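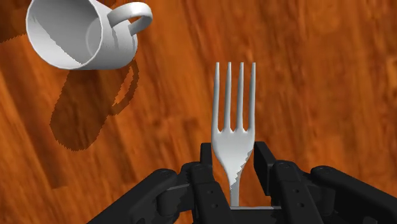
Abb. 1: Simulierte Szene aus der Sicht der Handkamera. Gabel im Greifer, Becher liegend auf dem Tisch.

Einführung in die Manipulation, Begleitblatt zur Übung
Thema: Vom Greifen zum Ablegen - Wahrnehmung, Planung und Regelung in der Simulation
Betreuung: Margit Amundsen (Übung), Ivar Viklund (Simulator und Rechnerpool)
Stand: 30. April 2024

1. Worum es geht

In der letzten Übung haben wir den Greifvorgang als abgeschlossen betrachtet, sobald die Finger schliessen. Für die Software beginnt dann aber der schwierigere Teil. Der Planer muss wissen, wie der Gegenstand in der Hand liegt, und er muss wissen, was sonst noch auf dem Tisch ist. Wir arbeiten weiter mit dem Simulator Pulla und mit dem Planer Nordin. Die Aufgabe lautet: Gabel an einer freien Stelle ablegen, ohne den Becher zu berühren.

2. Koordinatensysteme

Wir verwenden vier Systeme: Welt (W), Handflansch (H), Kamera (K) und Objekt (O). Die Kamera ist fest mit dem Flansch verbunden, die Transformation von H nach K ist also konstant und steht in der Konfigurationsdatei. Gesucht wird die Lage der Gabel in H. Solange der Griff nicht rutscht, bleibt auch diese Transformation konstant, und man braucht sie nur einmal zu schätzen.

In der Handkamera steht die Gabel fast senkrecht im Bild, mit den Zinken nach oben. Daraus folgt noch nichts über ihre Richtung in der Welt! Dieser Fehler kommt in den Abgaben jedes Jahr vor. Bitte rechnen Sie immer zuerst von K nach W um, bevor Sie von "oben" oder "unten" sprechen.

3. Wahrnehmung

Die Segmentierung übernimmt das Modul Eller. Es liefert für jedes Objekt eine Maske und einen Konfidenzwert. Zwei Schwierigkeiten sind in Abb. 1 gut zu erkennen.

Erstens die Verdeckung. Der Hals der Gabel verschwindet zwischen den Fingern, und die Lageschätzung muss sich deshalb vor allem auf den Kopf und die vier Zinken stützen. Die Zinken sind schlank, und zwischen ihnen sieht man das Holz des Tisches. Wenn die Maske zu stark geglättet wird, wachsen die Zwischenräume zu, und die Schätzung wird bei der Drehung um die Längsachse unsicher.

Zweitens der Schatten. Der Becher wirft einen dunklen Schatten auf die Tischplatte, in dem sogar der Henkel als Schleife vorkommt. Die Ränder sind treppenförmig, ebenso das Schattenband am Kopf der Gabel. Ein Verfahren, das nur mit Kanten arbeitet, findet hier leicht ein Objekt zu viel. Benutzen Sie darum den Tiefenkanal aus Pulla zur Kontrolle: Ein Schatten hat die gleiche Tiefe wie der Tisch.

Zu beachten ist auch, dass der Becher oben aus dem Bild läuft. Seine Maske ist unvollständig, und der Hüllkörper für die Kollisionsprüfung darf nicht direkt aus ihr berechnet werden. Passen Sie zuerst das Bechermodell ein und nehmen Sie dann dessen Hülle.

4. Planung

Nordin plant im Gelenkraum mit einem zufallsbasierten Verfahren. Die Zahl der Stichproben ist auf 400 begrenzt. Nach einem erfolgreichen Griff wird die Gabel an das Handmodell angehängt und gehört ab diesem Moment zum Roboter, auch bei der Kollisionsprüfung. Wer das Anhängen vergisst, bekommt sehr schöne kurze Bahnen, bei denen die Zinken durch den Becher fahren.

Denken Sie auch an die Hand selbst. Das Gestänge des Greifers reicht auf beiden Seiten weit nach aussen und braucht beim Absenken mehr Platz als die Gabel. Als Sicherheitsabstand zum Becher sind 40 mm vorgegeben.

5. Regelung

Während der Bewegung halten wir die Griffkraft konstant. Beim Absenken wird auf eine nachgiebige Regelung umgeschaltet, und die Finger öffnen erst, wenn eine Kontaktkraft von 2 N gemessen wird. Das Umschalten selbst ist im Skript Flalta schon vorbereitet; Sie ergänzen nur die Bedingung und den Rückfall, falls kein Kontakt entsteht.

6. Aufgaben

a) Schätzen Sie die Lage der Gabel in H mit und ohne Glättung der Maske. Vergleichen Sie beide Ergebnisse mit der wahren Lage aus Pulla.
b) Bestimmen Sie in W eine freie Ablagefläche. Begründen Sie kurz, wie Sie den Schatten behandeln.
c) Planen Sie die Bahn mit dem Startwert 89 für den Zufallsgenerator, damit die Abgaben vergleichbar sind.
d) Ergänzen Sie Flalta und geben Sie das Kraftprotokoll als Diagramm ab.

Abgegeben wird in Zweiergruppen über den Kursordner. Bei Problemen mit dem Simulator wenden Sie sich bitte an Ivar Viklund und schicken Sie die Protokolldatei gleich mit. Der Nachtermin für fehlende Abgaben liegt im August.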